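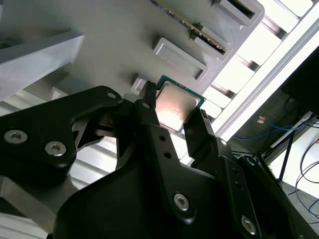 1/ Truddale prison and its drone problem

Went to the public meeting in February. The governor says 7 drones came over the wall in one night. Seven!

2/ Orinia got the detection contract -- 200 sensors across two sites, ours and Cisternas.

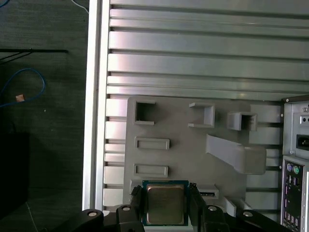
Processor in the gripper, close up.

3/ Natália Cunha asked who gets the data. The answer was a bit woolly, so I've written in
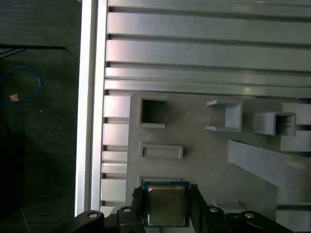

and asked how long they keep it too. My street's right under the flight path.

4/ The petition's on 2,034 names 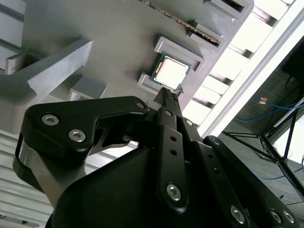 and closes at 8 tonight, so sign if you're local.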